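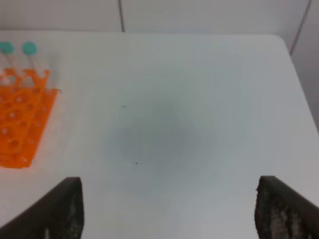 The Offside Rule, Step by Step

Soccer has 17 laws. Most of them are short. Law 11 covers offside, and it is the one that causes the most arguments in school playgrounds and in stadiums. This page explains it one part at a time. Read the parts in order.

Words you need first

Attacker: a player on the team that has the ball.
Defender: a player on the other team. For this rule, the goalkeeper counts as a defender.
Goal line: the line at each short end of the field. The goal stands on it.
Halfway line: the line that cuts the field into two equal halves.
Opponents' half: the half with the goal you are trying to score in.

Part 1. Offside position

An attacker is in an offside position when all of these are true at the same moment:

The attacker is in the opponents' half.
The attacker is nearer to the opponents' goal line than the ball is.
The attacker is nearer to that goal line than the second-last defender is.

The second-last defender is usually the last field player, with the goalkeeper behind. It does not have to be. If the goalkeeper has run up the field for a corner kick, the last two defenders may both be field players.

Being level is allowed. If you are level with the second-last defender, you are onside. If you are level with the ball, you are onside. The halfway line belongs to neither half when offside is judged, so a player standing on it is onside too.

Part 2. Which parts of the body count

The head, body and feet count. Arms and hands do not, and that goes for attackers, defenders and goalkeepers. The arm ends at the bottom of the armpit, so the top of the shoulder is part of the body for this rule. A player who leans forward can have a head in an offside position while both feet are onside. That is still an offside position.

Part 3. The moment that matters

Position is checked when a teammate plays or touches the ball. It is not checked when the attacker receives it.

Suppose Vorkitz are playing Kodenen. The Vorkitz number 7 passes forward. At the moment of the pass, the number 19 is level with the second-last Kodenen defender. The 19 then runs past everyone and gets the ball well behind the defense. The 19 was onside when the pass was made, so play goes on.

Now suppose the 19 starts running a little too early and is one step past that defender when the pass is made. The 19 was in an offside position, even if the defender catches up before the ball arrives.

Part 4. Position and offense

Standing in an offside position is not against the rules. It becomes an offense only if the player then gets involved in play. There are three main ways to do this:

Playing or touching the ball after a teammate has played or touched it.
Getting in an opponent's way, for example by blocking the goalkeeper's view of the ball.
Playing the ball, or getting in an opponent's way, after a shot bounces back off the post, the crossbar, the referee or an opponent, or after an opponent saves it.

A player who is in an offside position on the far side of the field and does nothing has committed no offense.

Part 5. When it does not apply

You cannot be offside if you receive the ball straight from a goal kick, a throw-in or a corner kick. After the next touch by a teammate, the rule applies again as normal. There is no such exception for free kicks.

Part 6. What happens next

The assistant referee, who moves along the sideline, raises a flag. The referee decides whether to stop play. If play is stopped, the other team gets an indirect free kick where the offense took place. Indirect means the ball must touch another player before a goal can be scored.

Try it

Put two coins on a sheet of paper for defenders, two buttons for attackers and a dried pea for the ball. Draw the goal line and the halfway line. Move one button until it is offside, then move only the pea until it is onside again. The second part is harder – think about where the ball is compared with the button.

Next page: Throw-ins and Foul Throws

Text by Grażyna Sikora. Last checked June 18, 2026.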